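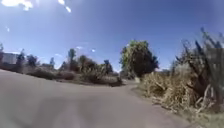 Section 4. Clearing the path edges

Horkard string trimmer, 22-inch shaft guard fitted

1. Walk the full length of the path before you start. Pick up stones and loose twigs.

2. Keep other people 400 inches away from the cutting head.

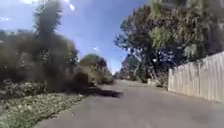

3. Set the head to the EDGE position and lock it. Trim low groundcover back to the line of the pavement – no farther.

4. Work with the path on your right. Turn around at the end and do the other side.

Caution: Do not let the line touch tree trunks. It strips bark.

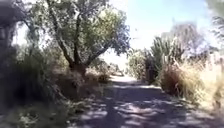
5. Cut dry grass in two passes, top half first.

6. Prune branches that hang below head height with hand shears. Do not lift the trimmer above your waist.

Note: Shade can hide roots and curbs. Slow down there.

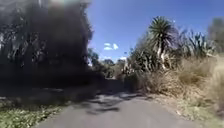

7. Stop the motor, remove the battery and sweep clippings off the pavement.

Replacement line: see page 27.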